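# Robotics Practicum: Gallery of Student Work

The Robotics Practicum is a one-semester course offered by the Jaltier Institute to students in their second and third years. This year 20 students were enrolled. All project work takes place in simulation, using the Skosutix environment, and each team is assessed on a written plan, a working controller and a short oral defense. The images on this page are renders saved by the teams while the July assignment was in progress.

The assignment, known in the course handbook as Misto, asks each team to program a simulated arm to work among small household and hobby objects placed on and near a piece of furniture. Object positions change from one run to the next. Teams may not store fixed coordinates for any item and must obtain them again at the start of every attempt.

## Wrist view

Teams receive an image stream from a viewpoint close to the fingers and are expected to use it during the final approach.
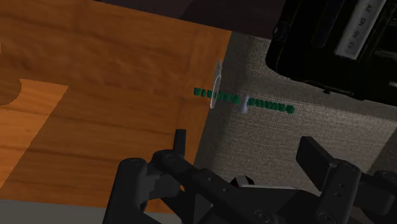 Approach angle was the subject of the second review meeting. Several teams had written controllers that descended vertically in every case, and the instructors asked them to consider thin and upright objects separately. Revised plans were submitted the following week — all seven teams met the deadline — and are kept in the course archive with the instructors' written remarks.

Students were also asked to record every failed attempt with its cause, whether in perception, planning or contact. The combined log for the assignment came to 63 entries. It will be given to next year's class as reading material before the first laboratory period.

## Room view

A second viewpoint takes in more of the room and is used for planning the larger motions of the arm. Here the gripper points down to the floor side of the sofa, with the grass block and the windmill model resting on the seat.

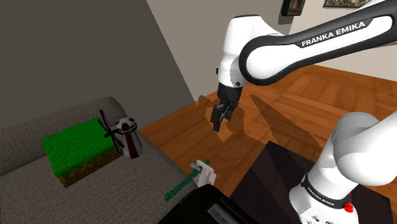
**Text and image selection: Marchetti**
*Laboratory Instructor, Robotics Practicum*

The windmill model was the object most often discussed in the oral defenses. Its thin blades leave little clear space for the fingers, and they reach across the end of the grass block beside it. Teams took different positions on which of the two should be handled first, and the grading scheme accepts either order if the plan explains it.

The upholstered seat also received attention. Students who had completed the introductory exercises on a flat table were required to review their assumptions about surface height, and the handbook now includes a section on curved and padded supports.

## Access to the work

Project reports may be read in the Institute library during opening hours. Controller code is available to enrolled students through the course server, where each team's folder contains its plan, its final program and its share of the failure log. Requests to reproduce the images should be addressed to the laboratory office and should state the intended use.

Students wishing to enroll in the next session must have completed Introductory Programming and Mechanics I. Applications are accepted at the laboratory office until 7 p.m. on the closing day of registration.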